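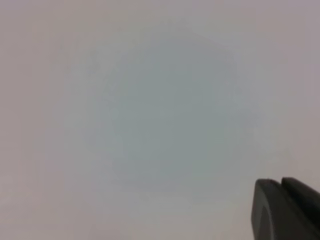 Photo: Ga-eun Song / Brisedport Young Makers

How does a robot pick up a plate?

Think about the last time you took a clean plate out of the drying rack. I bet you didn't think about it at all! Your hand went out, your fingers found the rim, and the plate came along with you while you carried on talking about football or what was for tea.

I'm Rania Kettani, and I spend most of my working day trying to get robots to do that. It's harder than you'd guess. My team is comparing two grippers (a gripper is the robot's hand) and a couple of different places to put the cameras, and plates are one of our favourite tests. They're smooth, they're round, they like to roll away, and they love to hide behind one another.

First, the hands

Our two grippers have nicknames. One is Trullero and the other is Hajji. Trullero has chunky fingers with rounded corners, and Hajji has long skinny ones, a bit like chopsticks. Each of them opens and closes, and that's all it can do. There's no thumb and no palm, and it can't wiggle one finger on its own.

You can try this at home. Tuck three fingers into your palm so you only have your thumb and first finger left, and keep your wrist stiff. Now pick up a plastic plate by its edge. (Plastic, please! Ask a grown-up before you go near the good ones.) Feel how it wants to swing? A robot has that problem every single time.

Skinny fingers are good at sneaking into small gaps. Chunky fingers have more surface to press against the plate, so it swings less. I was sure the skinny ones would win, and my friend Octavio Arboleda was just as sure they wouldn't, and we've been arguing about it since December.

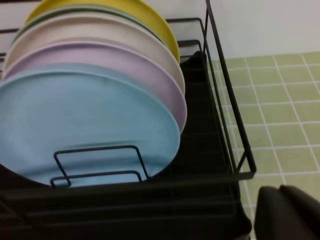

The gap between one plate and the next is the really tricky bit. If the plates stand close together, a finger has to slide in between two rims without bumping either of them. Go in too far to the left and you push the whole row over. Go in too far to the right and you grab two plates at once, and then you've got a noisy afternoon.

So the robot needs to know exactly where each rim is, and for that it needs eyes.

Next, the eyes

We like to use more than one camera. The first is a little one that rides on the robot's wrist, so wherever the hand goes, the camera goes too. It's brilliant for seeing what's near the fingers. But hold your own hand right up to your nose and look at it. Blurry, isn't it? Wrist cameras have the same trouble, and when something is very close it can turn into a soft smudge with no edges at all. A person might guess "that's something round". A computer may not have a clue.

The second camera stays still and watches from the side. It can see the rack and the worktop together, so it's much better at telling the robot where things are in the first place. Its weak spot is that the arm sometimes gets in the way, like a tall person sitting in front of you at the cinema.

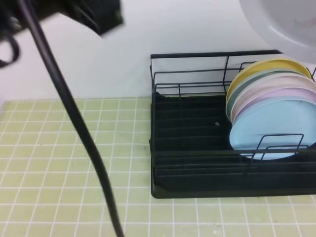
Put the two views together and the robot does much better. Huiling Tang, who writes our software, set up a test with 200 tries using only the wrist camera and 200 more using both. With one camera the robot missed the rim 25 times. With both it missed 4 times. I did a small dance in the corridor.

Colour helps as well. If every plate in a rack is white, it's very hard for a camera to say where one stops and the next one starts. With different colours the rims look like stripes, and stripes are easy to pick out, even for a computer. We still have to practise with plain white ones too, as lots of people have those in their kitchens.

How hard should it squeeze?

Too soft and the plate slips. Too hard and it might crack, or shoot out sideways like a bar of soap. Our controller (the small computer that tells the motors what to do) can choose from 512 levels of squeeze, from barely touching to very firm indeed. Finding the right one takes a lot of patience and a thick rubber mat.

As for the great finger argument, Trullero is ahead on holding and Hajji is ahead on reaching. Octavio says that means he's winning. I say we haven't tried bowls yet, and bowls start on Saturday.

Words to know
Gripper: the part of a robot that holds things
Rim: the outside edge of a plate or bowl
Controller: the computer that tells the motors how to move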